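Leave the cloth alone between runs
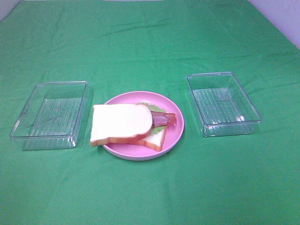

Resetting the Prilell cell takes two minutes, and most of its bad days start there. Hamish Costigan, who trained me on it, wanted every item put back on a taped mark. I think he was wrong. A sandwich with its top slice hanging over the plate is a fair start, and so is a clear tray set at an angle on wrinkled green cloth. The arm should cope with both. If it can't, I'd like to know before we ship to Bredia.

What does need strict care is the machine. Check the camera bolts daily. Wipe the finger pads, and change them at 500 cycles — we once lost a set at 378. Log it all. Then set the table by hand, a little differently each time, and press start.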